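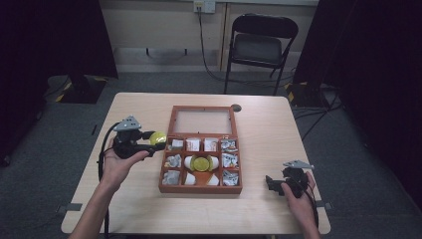
So the Vilela 300 entry list is out and everyone's already crowned Aurora Pacheco. Can we slow down a little?

She's quick. I've said so since she was in the junior cars. But the case for her this year rests on one test session, on a cool track, with nobody publishing fuel loads. I've watched too many pre-season favorites park it by lap 40 to get excited about a test.

And look at who is feeding the hype. Drodis put out the lap times themselves. A team releasing its own times is advertising. Did they mention which tires she was on? They did not.

Then there's the gearbox. Drodis has switched to the Miltero unit, same one that Hélder Salgado's crew ran last season. Ask Hélder how that went. He finished 5 races all year and spent the rest standing on the pit wall with his helmet off.

Miltero says the problem is fixed. Miltero said that last April too.

"But they've done 1000 kilometers on it without a failure!" Fine. On whose track? At what pace? You can drive a delivery van that far without a failure. What I want to see is an hour behind the safety car in the heat, then a full-bore restart in second gear. That's where the old one let go.

Somebody in the replies says I never like anything. I liked Bent Kvaran's drive here two years ago. Started at the back after the penalty, saved his tires, passed people where you can't pass. No press release beforehand either.

Which brings me to Bent. Why is he being written off? He's older, the car is last year's chassis, the sponsor money is thin. All true. He has also finished every race he's started at Vilela, and this place eats people who don't know where the bumps are.

Turn 6 especially. They say it's been resurfaced. I walked it at the open day and the new asphalt stops well short of the braking zone, so you get a seam right where the car is lightest. I don't see how a single-day test tells you anything about that in traffic.

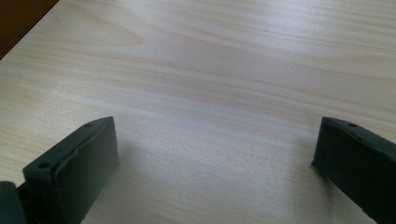

Last updated in April
OK, adding to this now that the format has been announced, and I have complaints.

They've cut qualifying to one run each. The reason given is "drama." What you'll get is half the field doing a careful lap because one lockup puts you at the back, and whoever draws the late slot gets the better track. How is that a fair way to set a grid?

Alper Kurtuluş defended it on the club radio show. His argument was that it rewards drivers who deliver under pressure. Maybe. It also rewards drivers whose cloud shows up at the right moment. He won a pole that way himself once, and good for him, but I wouldn't build a rulebook on it.

The Drudatard people are bringing three cars, by the way. Three! Last year they could barely get two through scrutineering. Zulmira Henriques is in the third and I'd love to be wrong because she deserves a proper seat – but a third car at a small team usually means third pick of everything, mechanics included.

Yes, I saw the line from the Drudatard camp that they've been preparing for this "365 days a year." Everybody says that. The van was for sale in the winter.

Someone asked for a prediction so I can be laughed at later. Kvaran on the podium. Pacheco fastest lap, and I'm not putting her down for the finish until I've seen that gearbox survive a restart. Salgado somewhere in the points, if only because he's gone back to the old supplier.

No idea about the win. If there's a long caution before the last stops then all of this is worthless anyway and it comes down to who pits on the right lap.

Also, can whoever runs timing please put the sector splits back on the public screen? They disappeared for the last round and we were told it was "a display issue." The teams had them. The people who paid to get in did not.

Gates open at 8 and the first session is at 9:30. I'll be at Turn 6, on the outside, looking at that seam.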